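## 4. Marker tracking and clip import

Plesirero works out where each gripper is from the printed cube on top of it. Everything later in the pipeline believes what the tracker says, so it pays to be suspicious here. 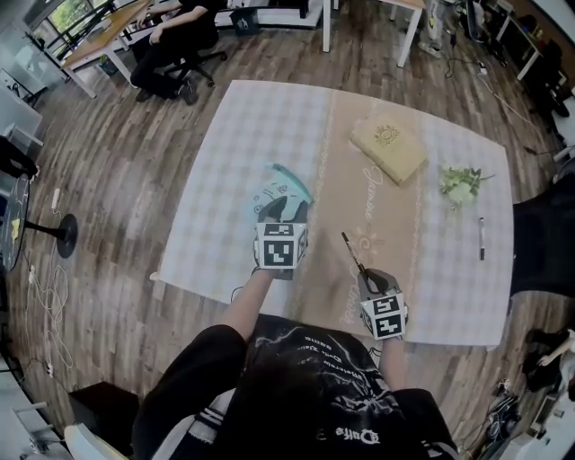
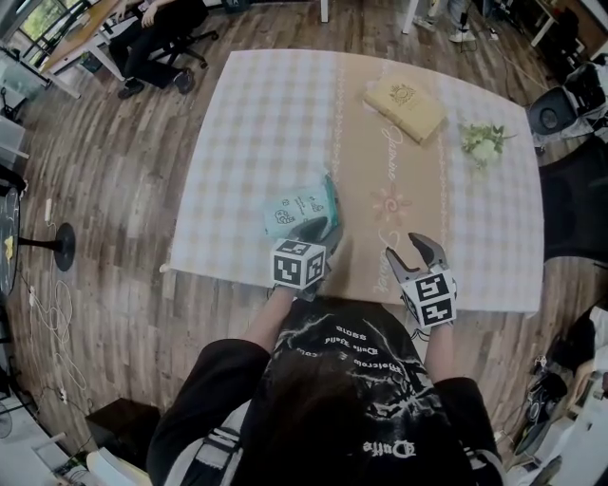 1. Open the session in Trollix and choose **Track > Cubes**. Load the left and right cube maps. Swapping them produces no error, only a very strange left hand.
2. Set the solver window to 300 ms. Longer windows give smoother paths and a more flattering account of events.
3. Run the solve, then scrub to frame 745 or any other frame where both cubes face the lens. The drawn axes should sit on the cubes.
4. Check the confidence bar. Clips under 82 percent go to **Review**, where they will wait patiently for you.
5. Export with **Write poses**. Expect about 2 minutes per clip, whatever the progress bar claims.

> **Note:** Checkered cloth can throw up false corners. Turn on **Reject off-map squares** before solving.

> **Caution:** Don't edit the cube map while a solve is running. Plesirero will accept the change and apply it to half the clip.

Profiles made with the older Nendville or Bragança builds must be converted first (section 6). The converter drops lens settings, so re-enter the fisheye values by hand.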